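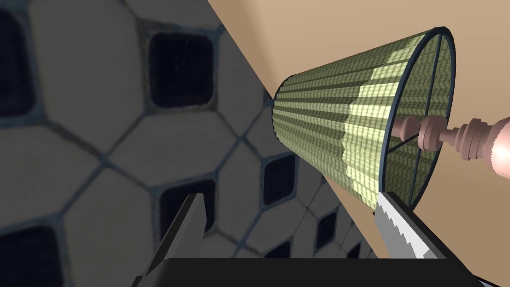

**Udthorpe Housing Office | Tenant Services**

Udthorpe will let renters in city-owned furnished apartments swap out the furniture they don't want starting in November, under a plan approved this month by the housing office.

The change covers 600 apartments, most of them in the Gallardo blocks on the east side and in the two newer buildings near the rail yard. Until now, anyone who took a furnished unit had to keep every item on the move-in list for the length of the lease. Renters who bought their own bed or sofa had to find room for both or pay for storage.

"We had people sleeping next to a mattress stood up against the wall," said Lawal Onyeka, who runs tenant services for the city. "They were following the rules. The rules were old and they needed to go."

Under the new plan, a renter can return any item on the list and, if they like, ask for something else from the city's stock. The first swap each year is free. After that, each pickup or delivery costs $20, charged with the next month's rent. Smaller things such as lamps, mirrors and kitchen chairs can be dropped off at the storeroom on the ground floor of the Runex Building without a fee or an appointment, from 8 a.m. to 4 p.m.

Refrigerators and stoves are left out. Those belong to the apartment and will stay on the repair schedule already in place.

The city holds nearly 2,000 pieces in storage, bought over the past decade as leases ended and units were refurnished. Onyeka said much of it is in good shape but has been hard to use, as the paper records did not say which building each piece came from or when it was last checked. Staff spent the summer moving those records into a single list, which renters will be able to search from the tenant account page.
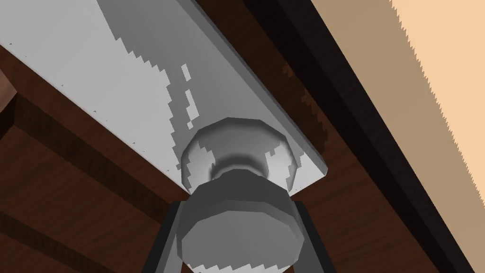
*3 min read*

Each listing gives the size, the main material and the date of the last safety check. Anything with a cord is tested before it goes back out. Upholstered pieces are steam cleaned by Sterutier, the company that already cleans the hallways and laundry rooms in the Gallardo blocks. Its contract was extended in the spring and the furniture work was added then.

Damage rules stay mostly the same. Renters are not charged for normal wear – scuffs, faded fabric, a loose drawer pull – but they are expected to report breakage within a week. The highest charge for a single item drops to $1,000, and it now applies only to large built-in wardrobes. The old schedule had no upper limit.

Renters' groups had asked for the swap option for several years. At a meeting in the Gallardo community room last month, most of the questions were about deposits. Housing staff said deposits will not go up for people who trade one item for another, and that returning furniture will not lower the rent. Some renters objected to the second point, arguing that a half-empty furnished unit should cost less than a full one. The office said it would look at the rent question separately, as part of next year's rate review.

There was also some concern over the elevators. Two of the Gallardo buildings have a single small car, and move-in days already cause long waits. Deliveries there will be limited to the hours between 10 a.m. and 2 p.m., and a notice will go up in the lobby the day before.

Swap requests open at 9 a.m. on the first day of November. They can be made through the tenant account page or on a paper form at the front desk of any city building. Renters who already have items they want removed may put in a request right away, with pickups handled in the order the forms come in. People moving out before the end of the year do not need to apply and should follow the checkout steps in their lease.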